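Running the laundry room at Prevstead: a talk with Reiko Kobori
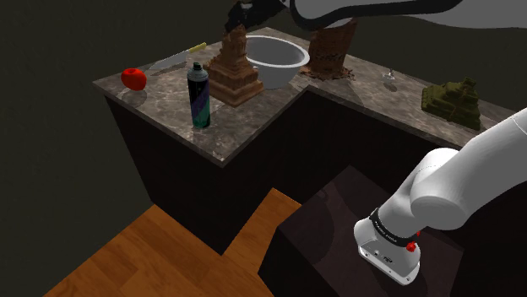 How long does it take to learn to wash linen for a hotel properly? About a year, says Reiko Kobori, and most of that is learning to read a stain before it goes in the machine.

Kobori has run the laundry at Prevstead, a seaside hotel with 16 bedrooms and a busy restaurant, since it reopened under its present owners. She came to it from a commercial laundry in the next town, where sheets arrived by the lorry load and left the same night.

"At the old place you never saw the same pillowcase twice," she says. "Here I know them. There are two with a mended corner and I always put those on the bottom of the pile."

Her day starts at half past five. The first load is restaurant napkins, which have soaked overnight in cold water. Sheets go in at six, then towels. She likes the towels to be last out of the dryers so that they go upstairs with the morning trolley.

I asked about cold water. People at home tend to reach for the hottest setting they have.

"Hot water cooks egg and it cooks blood," she says. "Once you have done that you can wash it ten times and the mark is still there. Cold first, then warm. Red wine I do the same. I don't bother with salt. My mother used salt and I have never seen it do anything except make a mess."

For candle wax she uses a freezer, a blunt knife and brown paper under a warm iron. Sun cream is the one she dreads. It can leave a rusty mark on white cotton, and bleach makes it worse. She works washing-up liquid into it by hand and leaves it for an hour.

The hotel bought 200 new sheets last January. Kobori chose a cotton and polyester mix over the pure cotton the owners wanted.

"We had an argument about that. Pure cotton is lovely on the bed, I agree. But it takes longer to dry and every one has to be pressed. I said, come and stand at the press with me in August and then tell me what you want. They came down for one morning and we ordered the mix."

Afonso Paiva, the hotel's manager, remembers the morning well. "It was very hot," he says. He now keeps the laundry figures himself, and last month the room got through 2187 pieces, napkins included. He would like to send the tablecloths out to a firm called Viltum, which collects from several places along the front. Kobori is against it.

"They come back stiff," she says. "And they come back folded in eight, so there is a line down the middle of every table. I fold in three and hang them."

Both of them agree about softener. She stopped using it on towels in her second month and has not gone back. It coats the loops, she says, and the towel slides over you without drying anything. A cup of white vinegar in the rinse does well enough, and the smell goes in the dryer.

What would she tell someone with a single machine at home and a family to wash for?

"Don't fill it so much. You should be able to get your hand in on top of the clothes. Use less powder than it says on the box. Clean the filter. I ask people when they last cleaned the filter and they ask me where it is."

She finishes at two, after the second lot of napkins has been pressed. At home she does her own washing once a week, on a line in the garden, and she doesn't iron any of it.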